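December, notes on the treat bag trial, bag no. 3

Urho Seppälä has sent over the new Stasard pattern and says it solves the handle problem. I'll believe that when a kid has swung one around for a whole evening. The last version was "solved" too, and I spent an hour restitching it.

Cut one from the felt we had left, plus one in black canvas for comparison. The pattern calls for a 6 cm overlap at the handle, which seems stingy. Followed it anyway so the test is fair.

Loaded the felt one with wrapped candy and hung it on the door hook at 8 in the morning. By lunch the side seam had started to gape. Canvas looked fine, but canvas is stiff and the robot face puckers when you glue it on. Niskanen's fabric glue is supposed to stay flexible. Mine dried like a cracker. Maybe an old tube — the cap was crusty.

Still want something small and flat to put in the bags besides candy. Pens keep coming up. I'm not sold; what seven-year-old wants a pen in October?

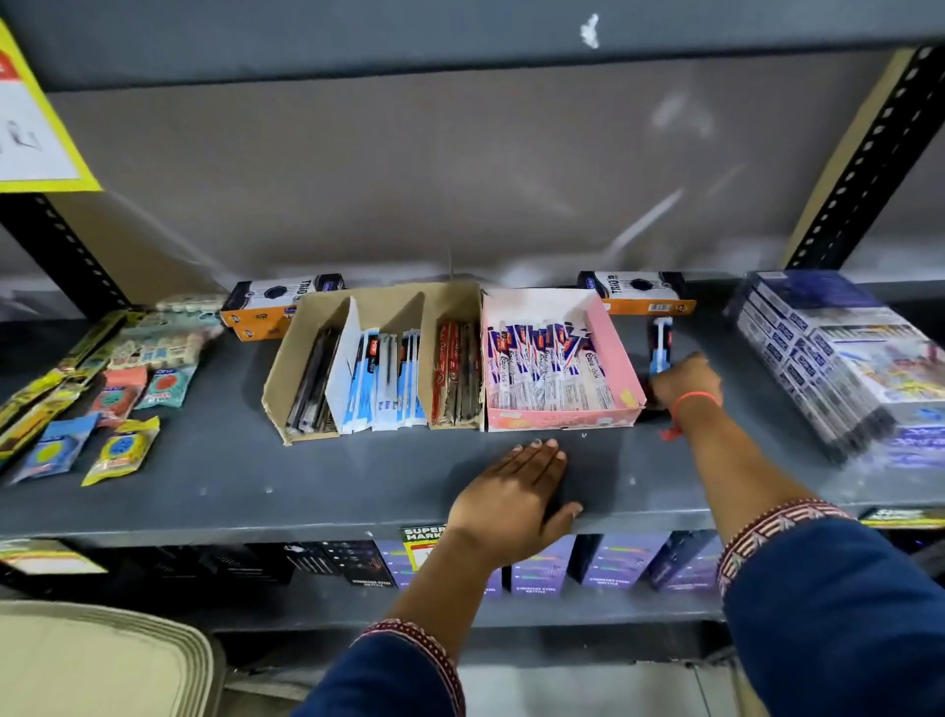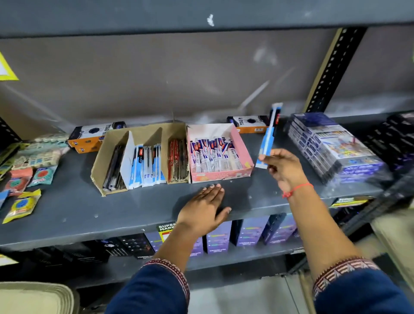

*Store shelf, middle level. Pen packets in the second one.*

Back to the seams. Tried a double row on a scrap and it held better, though one scrap proves very little. The glow tape from Cindcombe is a letdown so far: bright for a moment under the bench lamp, then you have to hunt for it. The label promises all night. Will try again in a properly dark room before I complain.

The Urulton order form still says 93 bags. I am not cutting any of them until the handle question is settled, whatever Urho says.

To do: new glue, longer overlap on bag no. 4, ask who picked felt in the first place.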